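How a robot hand is looked after

Robots that pick things up need checking and cleaning, just like a bicycle or a sewing machine.
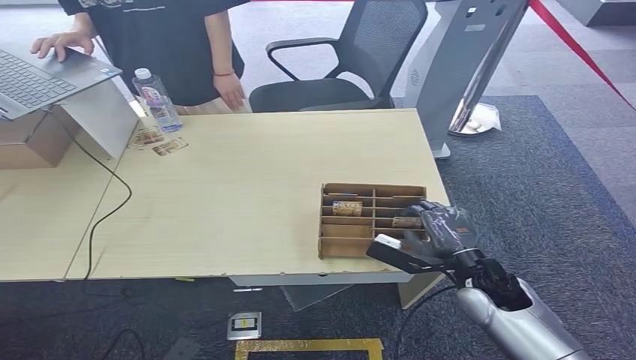 A robot hand has a lot of small moving parts, and small moving parts wear out. Iraklis Galanis looks after one robot arm at a workshop in Bemden. The arm is called Tokano, and its job is sorting small things into trays. Before it does any sorting it has to be set up, and someone has to make sure that every finger goes where it is told to go. One good way to find out is to give the hand a cardboard tray split into little compartments and have it take hold of an object in one of them. The cardboard walls are thin, so a finger that is slightly out of line will bump into one. A person stands at the table with a laptop while the hand reaches in.

What is inside the hand?

Your own fingers are moved by muscles, and many of those muscles are in your forearm. They pull on long cords called tendons. Hold your arm with one hand and wiggle the fingers of the other, and you can feel it happening.

Robot hands are built in different ways. Some have thin cables that work like tendons. Others have tiny motors and gears inside the hand. Tokano's has motors and gears. When a motor turns, the gears turn, and the finger bends or straightens. There are also sensors, which are parts that measure things. One kind measures how far a finger has bent. Another kind measures how hard it is pressing.

Starting the day

Iraklis begins with the power off. He looks at each finger joint with a small torch. He is looking for dust, fluff, loose screws and cracks. Fluff is the most common. It comes off cardboard and clothes and gets into the joints, and he takes it out with a soft brush like a paintbrush.

Next he checks the cables. A robot arm bends and twists all day, and its cables have to bend and twist with it. If a cable is too tight it can be pulled out of its socket. If it is too slack it can catch on the edge of a table. He runs his fingers along the whole length and feels for any place where the outside has gone rough.

Then he steps back and switches the power on.

Finding zero

When the arm wakes up, it needs to know where all its joints are. This is called calibration. You may have used kitchen scales that had to be set to zero before you weighed the flour. A robot hand has to be set to zero too. Each finger opens as far as it can, one after another, and the computer stores that position as the starting point.

If zero is wrong, everything after it is wrong as well. Last March one finger on Tokano kept closing too early. It nudged things over before the other fingers had reached them -- Iraklis thought at first that a motor had broken. The motor was fine. A screw had worked loose and the finger's zero had moved by a tiny amount. He tightened the screw, set the zero again and put the cover back on.

Holding on without squashing

A hand that grips too softly drops things. A hand that grips too hard crushes them. To get it right, Iraklis starts with a very gentle grip and makes it a little stronger each time. He tries it with different shapes, because a round thing rolls and a flat thing slips.

The fingertips have rubbery pads on them, and these go smooth with use, like the soles of old trainers. Tokano's pads are changed after every 1000 grips. The computer keeps the tally. At 890 it puts a message on the screen, so that there is time to fetch new pads from the cupboard. Once the message was missed and the hand got as far as 1180 before anybody changed them. By then it was dropping small bottles.

Changing the pads takes 12 minutes. The old ones peel off, the fingertip is wiped clean, and the new ones are pressed on and left to stick.

Keeping people safe

Even a small arm can pinch or knock somebody. Anyone working close to Tokano has to know where the stop button is. Repairs are only done with the power off and the plug out -- switching off at the computer is not enough. Long sleeves are rolled up and long hair is tied back.

The notebook

Every job goes into a notebook, even a quick clean. Iraklis writes down what he looked at, what he changed and anything that seemed odd. When a joint starts to squeak, he can look back and see when it was last oiled.

Words to know

Calibration: setting a machine so that its measurements are right.
Joint: a place where two parts meet and can bend or turn.
Sensor: a part that measures something, such as how hard a finger is pressing.
Tendon: a strong cord that joins a muscle to a bone.

Page last checked 30/07/2023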